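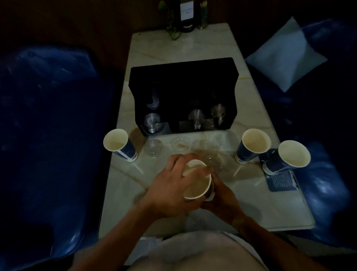

Paper cups on the marble-topped table

Home | About | Reading list | Older posts

Posted 2023-11-02 by the author of this blog

So I've finally finished the big book on the siege of Surell, all three volumes of it, and I have opinions! I started back in May thinking I'd be done by the end of the summer (ha). It's mostly the quartermaster's letters, and I'm afraid I've become very fond of him.

What I hadn't taken in before is how small the garrison was. There were 2,005 men inside the walls when the Rorkier road was closed, and a good part of them were too ill to stand a watch. The general gets all the statues, of course, but he spent the first five weeks writing to the capital asking for a different posting! Meanwhile the quartermaster was trading boots for flour with the villages near Tadex and arguing over every sack.

Volume two drags a bit. There's a very long chapter on the river forts and I skipped some of it, sorry. But the last one, with the march out and the court of inquiry, I read in three evenings flat.

I do think the author is too kind to the general about the failed sortie. He had two warnings about the ground and went ahead anyway, and the book gives it half a page.

Next up is the Acharya memoir, which a few of you have been nagging me to read. It's much shorter, thank goodness.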